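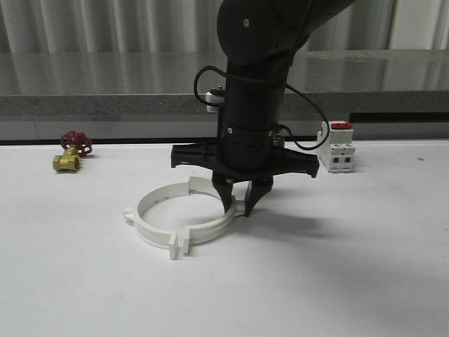
*Omo bench arm with the Pfister two-finger gripper, shown with a ring clamp, brass gate valve and circuit breaker from the Hardware Parts Set.*

# Omo Bench Arm - Class and Club Package

The Omo package is a bench-mounted robot arm, a two-finger gripper and a set of hardware-store parts for students to handle. Lirnley puts it together for high school robotics classes, after-school clubs and teams entering the Brornach Handling Challenge. It ships ready to mount. Students do the programming, the grasp planning and the testing.

## What's in the package

- Omo arm, black, with wrist and gripper mount fitted
- Pfister two-finger gripper, tapered fingers
- One spare pair of fingers
- Power supply and stop button
- Cable set and clips
- Hardware Parts Set, 32 pieces
- Printed setup guide and a USB drive with the lesson files

A table is not included. Most schools use one they already have. A plain white top works well with the lesson files that use a camera, and a matte surface gives fewer problems with glare than a glossy one.

## The Hardware Parts Set

The parts are ordinary plumbing and electrical items. They come in shapes that give a small gripper different kinds of trouble.

**Ring clamp.** White plastic, open in the middle, with two flanges facing each other across a narrow slot. Lying flat, it is low to the table, so the fingers have to come down close to the surface to take hold of the rim. Teams usually start with this one.

**Gate valve.** Brass body with a red spoked handwheel. It can be picked up by the body or by the wheel, and the two grasps behave very differently. The brass also reflects light, which matters if your team is using vision.

**Circuit breaker.** White plastic DIN-rail style unit with a red toggle lever. It can be stood upright or laid down. Supplied for handling practice only - do not wire it to anything.

The full parts list is in the setup guide. Lost pieces can be ordered one at a time.

## Class use

The lesson files cover 20 sessions. The first four deal with mounting, homing, jogging and the stop button. After that students work in pairs on single-part pickups, then on sorting, then on a short project of their own. Each session fits a normal class period, except the last two, which run better as a double.

Clubs tend to skip ahead. If yours does, please still do the stop button session first.

## Competition use

The package meets the equipment rules for the Brornach Handling Challenge, Bench Division. Teams may change the fingers but not the gripper mount. Printed fingers are allowed and the mount drawing is on the USB drive.

Check your cable routing before a run. The wrist cables need enough slack to let the joint turn, but a loop that hangs too low can catch on a tall part. Clip first, then move the wrist by hand through its full travel with the power off.

## Specifications

| Item | Detail |
|---|---|
| Mounting | Overhead bracket (sold separately) |
| Gripper | Two fingers, parallel |
| Log memory | 2000 moves |
| Software | Block-based and Python |
| Spare fingers | One pair |

## Ordering

Schools can order by purchase order or card. Orders received by noon on Wednesday go out the same week. The overhead bracket, extra fingers and replacement parts are on the accessories page. Returns are accepted if the arm has not been mounted.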